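Gallery: Lower Rack Loading, Hisar Kitchen, Unit 7

Contents of this page
Notes on bowls and the lower rack. Plates and cutlery are on separate pages. Last revised May 22, 2026.

The Hisar kitchen is a small shared kitchen on the ground floor of the Traltbridge building. It has one dishwasher, built in under the counter to the left of the sink. The machine is run once after lunch and once at the end of the day. Most complaints logged against it have concerned bowls: food film on the inside, water standing in the foot ring, chips along the rim. The pages in this set record how the bowls are handled now, after the loading order was changed.

The stock was sorted before any of the loading work began. Bowls were measured across the rim and divided into two sizes. The small size goes in the upper rack without difficulty. The large size does not clear the upper spray arm when it is tilted enough to drain, so it is always loaded below. A few pieces from the Lã series were also in the cupboard. These are deeper for their width and have been moved to the serving shelf, where they are washed by hand.

Scraping comes first. Solids go in the food bin, and the bowl gets a short rinse only if it held rice, oats or egg. Other residue is left on. The detergent in use works better with some soil in the load, and full rinsing was adding to the water bill without a visible change in the result.

Large bowls are loaded one at a time, starting at the back of the rack. The inside of the bowl faces the center of the machine and is tipped down. A bowl set flat on its foot will fill with dirty water and stay that way through the cycle. A bowl set fully upside down washes well but takes up the space of two, and the foot ring holds a pool that spills when the rack is pulled out.
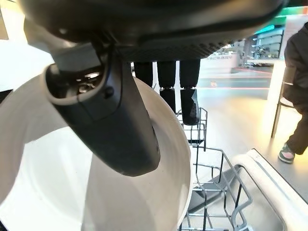 The angle depends on the prongs. On this rack the rows are closer together than the bowls are deep, so each bowl has to straddle one row and lean on the next. The rim should sit down between the wires and stay there when the rack is pushed in and out. If it rocks, move it one gap over. Glazed rims are hard but brittle, and most of the chips found in the July count were at points where two rims had been touching.

Leave a gap between neighbors. A finger's width is enough. Nested bowls come out with a gray line where the two surfaces met, and the inner one usually has to be washed again.

Check the spray arm before closing the door. Reach under the rack and turn the arm by hand through one full circle. Anything hanging through the wires will stop it -- most often a spoon handle, sometimes the lip of a bowl that has slipped. A stopped arm cleans one side of the load and leaves the other nearly as it went in.

Cycle and detergent. The normal cycle is used for all bowl loads. The short cycle was tried for a month and dropped. One measure of powder goes in the main compartment and none in the prewash. Rinse aid is kept at the middle setting; the higher setting left streaks on the inside of white glazed pieces.

Unloading is done from the bottom up. The upper rack holds water in cup bases and will drip on anything left below. Large bowls are lifted with both hands, tipped once over the rack, and set on the drying mat for a few minutes before stacking. Stacks are kept to six. Taller stacks fit the shelf but are awkward to lift down, and the bottom bowl in the old stack had a worn ring on the inside from the foot of the one above.

Faults. Bowls with a chip that can be felt with a fingernail are taken out of use and entered in the stock sheet under item 439. Fine surface lines in the glaze are noted but the piece stays in service. If the rack coating is split and bare metal shows, cover the prong with a vinyl cap from the drawer under the kettle. Bare prongs leave rust marks that do not wash off.

To report a dishwasher fault, use the Mitel wall phone by the door and dial extension 331. Give the room number (1704) and the code on the display, if there is one.

Next page: Lower rack, dinner plates
Previous page: Upper rack, cups and small bowls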